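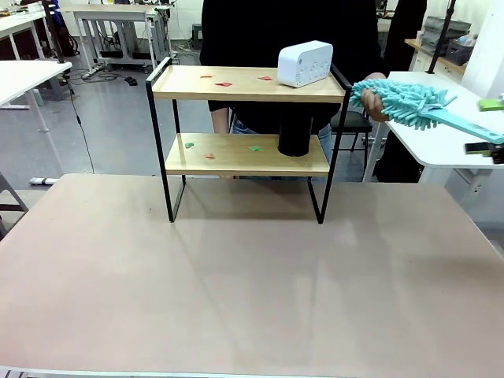
Club Cricket Board > Pitches and Playing Conditions
Topic: Follow-on threshold in the two-day format

babar_tarar
Posted 2020-11-18
The draft playing conditions for next season are up. Clause 14 keeps the two-day format but lowers the follow-on lead from 100 to 60. First innings are still capped at 55 overs. I think 60 is too low with that cap in place. A side that makes 190 on day one can now enforce against a team all out for 130, and on our grounds 130 is a normal score on the second morning.

koenvd
Disagree. 100 made sense when the first innings was uncapped. With the cap you hardly ever get a lead of 100, so the option was dead. Vodano bowled us out cheaply in February's warm-weather fixture, led by 84 and had to bat again. They used up most of the afternoon and the match was drawn.

HVermeulen
Which version of the draft are you both reading? Mine has the follow-on in clause 15. Clause 14 is the new ball.

babar_tarar
Version 2. They inserted a paragraph on covers, so everything from 11 onward may have moved.

HVermeulen
OK, same text then. My problem is with the wording. It says "a lead of 60 runs on completed first innings." An innings that ends at the over cap is closed, and the definitions page treats "closed" and "completed" separately. Read literally, you can only enforce if the other side is all out.

koenvd
That can't be the intention.

HVermeulen
Probably so, but the umpire has to apply what is printed. Last season a Zorkier captain argued the same point about bonus points and won the appeal.

Willy VL
I scored that match. The appeal was about a retired batter, and whether nine down with one retired out counts as all out. It had nothing to do with the cap.

HVermeulen
Fair enough, I had the wrong match. The wording still needs fixing.

jboersma
Back to the number. I went through our own scorebooks, two-day matches only, 31 of them. Leads of 100 or more: two. Leads between 60 and 99: nine. So the change takes it from very rare to a bit over a third of matches. Whether that is good depends on how many of those nine would have produced a result. Five were drawn.

babar_tarar
Useful, thanks. But 31 matches on one ground, and yours is matting. Ours is turf and gets slower on day two. The side following on bats on the better surface, and the bowlers have just done up to 55 overs.

koenvd
Then don't enforce. It's an option for the captain.

babar_tarar
I know it's an option. My point is that it favors the side that wins the toss, because they get to choose which half of the match the pitch suits.

jboersma
They have that advantage at 100 as well.

Willy VL
Scorer's request: whatever number is chosen, state what happens if day one is shortened. The full Laws reduce the lead when the first day is lost. The draft is silent. Eltico's ground loses an hour to bad light every other match.

HVermeulen
Agreed. I'd propose: "The side batting first and leading by at least 75 runs, the opponent's first innings having been completed or closed, may require the opponent to follow on." Plus a second sentence for lost time.

koenvd
75 is a compromise that satisfies no one, but I can live with it. Fix the wording first – the number can be voted on separately.

babar_tarar
I'll send in the wording with Hanneke's text and leave the figure blank. Willy, can you draft the lost time sentence?

Willy VL
Yes. Do you want it in overs or hours?

babar_tarar
Overs.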